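Keyboards, Crumbs and Other People's Fingers
Project report, Halima Chukwu and Yetunde Obi

3. What we set out to do

Our question was simple enough to fit on the sign-up sheet: can the shared wireless keyboards at the Emstead study rooms be kept going for another year, or should the lot be replaced? The student association had already started pricing new ones. We thought someone should look at the old ones first, preferably someone getting course credit for it.

The keyboards are the small coloured kind, pink and yellow keys in a white body, bought in a fit of cheerfulness before either of us enrolled. We left out the two grey Zwane boards from the quiet room. They belong to the library and the library was firm about it.

4. Method

Each keyboard got the same treatment. We typed a 700-character passage on it (the Bandetti parking policy, chosen for its generous use of semicolons), noted every key that stuck or failed, and gave the legends a score for legibility out of 8. Then we looked at the body, especially the seams and the strip above the top row, where dirt likes to settle. Cleaning was done on a Thursday with cotton swabs, a soft brush and a bottle of Muvura wipes that smelled strongly of fake lime.

We agreed beforehand not to score any keyboard while eating. This rule was broken once, by Halima, and the score was thrown out.
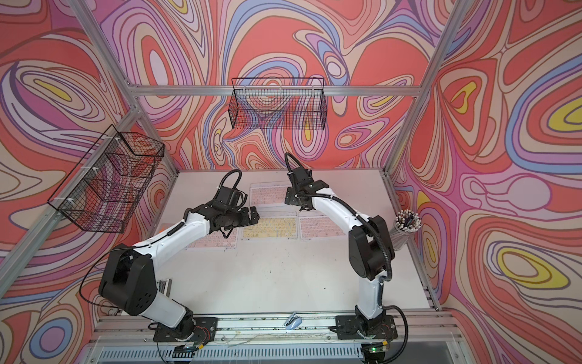 Pink and yellow keyboards on the white table.

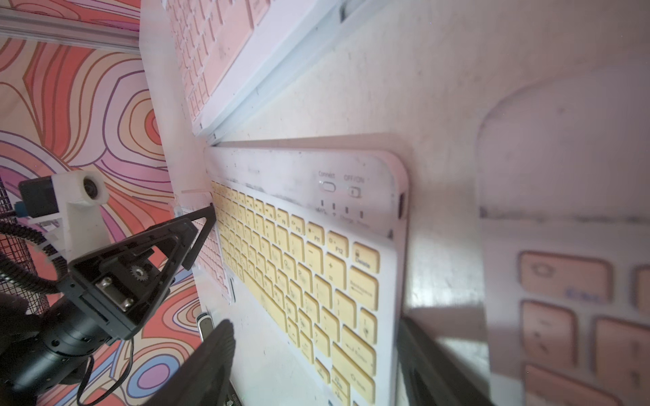
Yellow keys, with the power switch and the Connect button along the top. Many of the legends are worn.
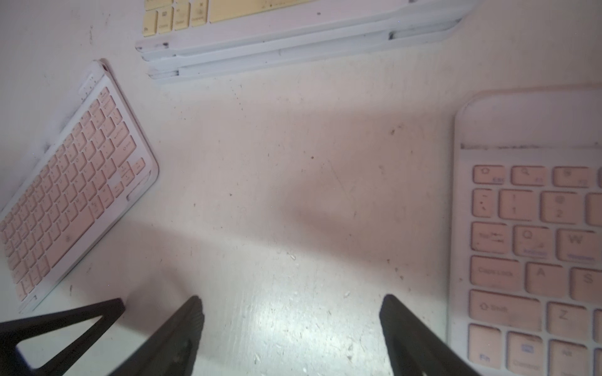
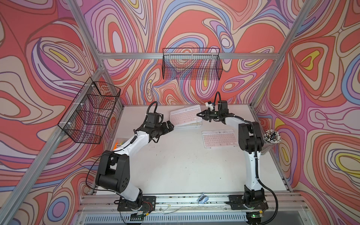

5. Results

The typing test went better than we'd hoped. Most faults were sticky keys, and the usual offender was the space bar, which makes sense given how hard people hit it at one in the morning. Only one board had a key that did nothing at all. It was the semicolon, and it made the parking policy much more relaxed.

Legibility was the weak point. Small grey printing on a pastel key doesn't have much of a head start, and our average score was 3. We'd like to say nobody needs to read the keys any more, but we watched Yetunde's brother look for the slash for quite a while.

Cleaning took longer than planned. The tops of the keys came up well; the seams did not. We lost a good part of the afternoon to a single groove and aren't sure we won.

6. Cost

A set of replacement stickers is cheap, and a decent brush is cheaper. We spent $75 in total, including the wipes and a parking ticket that our supervisor has asked us to list separately. Consider it listed.

7. Recommendations

Keep the keyboards. Put stickers on the worst of the letters and retire the one with the dead semicolon, or give it to somebody who writes short sentences. Clean the seams once a term — a dry brush first, then a wipe — and store the boards with the power switched off.

We'd also move the snack machine farther from the study rooms, though we were told in April that this is outside the scope of the project.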